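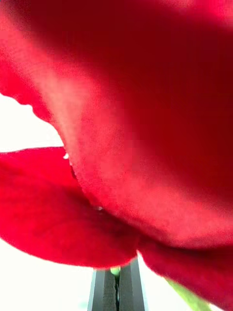

Red petals, close up.

Sito Bloom Dates: README

Tuesday, June 15, 2021
By the Sito project

Print this page | E-mail this page

Sito Bloom Dates is a table of first and last bloom dates for garden plants in the town of Gostevano. It covers 41 gardens over six years. Each row is one kind of plant in one garden in one year.

What changed in this release

The two "rose" categories were merged. Earlier releases split climbing and shrub roses, but garden owners did not use the words the same way and the split caused more trouble than it was worth. The old labels are kept in the column plant_old.

Dates that were entered as a week number are now the Monday of that week. These rows have week_only set to 1. If you need exact dates, drop them.

Files

blooms.csv is the main table.
gardens.csv has one row per garden, with slope, soil type and whether it gets watered in summer. Street addresses are not included.
plants.csv lists the plant names used, with the common name first and the Latin name where we were sure of it.
notes.txt holds free comments from the record sheets, typed as written. Spelling was left alone.

Main columns in blooms.csv

garden_id: matches gardens.csv
plant: matches plants.csv
first_open: date the first flower was fully open
last_open: date the last flower dropped or browned
week_only: 1 if the date came from a week number
frost_hit: 1 if the sheet mentions frost damage to buds

An empty last_open means the owner stopped writing things down. It does not mean the plant was still in bloom.

How the dates were collected

Paper sheets went out before the first bulbs came up and were picked up in the fall. Owners checked their own plants. Most looked every day or two in spring and less often in summer, so late dates are weaker than early ones. Sheets were typed in twice and the two copies compared with Ravn, our checking script. Where they did not match, we went back to the paper.

Known problems

Garden 24 moved its beds in the fourth year. Treat it as two gardens.

Poppies and anemones were mixed up on several sheets. We fixed the ones we could. The rest are under "poppy or anemone" and should stay there.

The lower part of town is thin. Only 6 gardens are below the rail line, and it is warmer there, so a plain average for the town will run late.

No air temperatures are included. The closest station is outside town and sits higher than any of the gardens.

Terms of use

Free for any use with credit to "Sito Bloom Dates, Gostevano." Storage is paid for by Alluvance, which has no say in what goes in the table.

Comments (4)

tulipbed: Is there a version with the old rose labels? My script broke.

sito_data: Use plant_old. It has the same labels as the last release.

northslope: gardens.csv has garden 40 as clay. It's sand, I dig in it every week.

sito_data: Thanks, will be fixed in the next release. Please send a note if you see others.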